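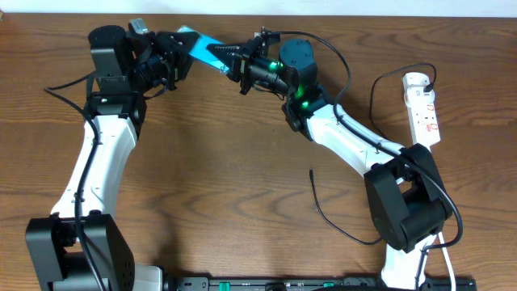
Unit 4: Collecting Demonstrations for Two-Arm Tasks

Course handout, Robot Learning Laboratory, Wastudon Institute

Purpose of this unit

Students will record a set of demonstrations for a task in which both arms must act on one object. The set will be used in Unit 5 to train a policy, and its quality will limit what that policy can do. Each group is expected to submit 500 accepted episodes by the end of December.

Terms

An episode is one recorded attempt, from the starting pose to the release of the object. It contains the camera video, the joint positions of both arms and the opening of both grippers, all stored against a single clock.

An accepted episode is one that has passed the review described below. Failed attempts are kept in a separate folder and do not count toward the total.

The task

The two grippers meet over the table with the blue object between them. In the full task, one arm picks up the object, presents it to the other, and lets go only when the second gripper has closed. The period in which both grippers touch the object is called the shared hold. It is the hardest part of the task to learn, as a small error in either arm pushes against the other.

Operators should keep the shared hold short but complete. Last year's pilot set, stored on the course server as Misetti, holds 356 episodes. In 18 of them the first gripper opened too early. Students should watch several of these before their first session.

Recording procedure

1. Return both arms to the starting pose and confirm that the clock is running.

2. Place the object according to the position sheet. There are 14 starting positions, and they are to be used in the order printed, without skipping.

3. Begin recording, then wait one second before moving.

4. Carry out the handover at a steady pace. If a grasp slips, correct it only if the correction can be made smoothly. Otherwise, end the episode and mark it as failed.

5. Stop recording once the object has been set down and both grippers are open.

6. Enter the operator code and the position number in the log before starting again.

Variation

A set in which every handover follows the same path will produce a policy that works from one place only. Vary the height and angle of the object within the limits on the position sheet. Do not vary the speed on purpose – differences between operators already supply enough of this. Operators should change places at the end of each pass through the sheet.

Review

Each episode is reviewed by a group member other than its operator, using the Endach viewer. The reviewer checks for dropped video, gaps in the joint data and a visible shared hold. Disagreements are settled by the laboratory instructor.

Reading

Sönmez workbook, chapter on teleoperation, with the exercises on time alignment. Written answers are due at the start of the next laboratory session.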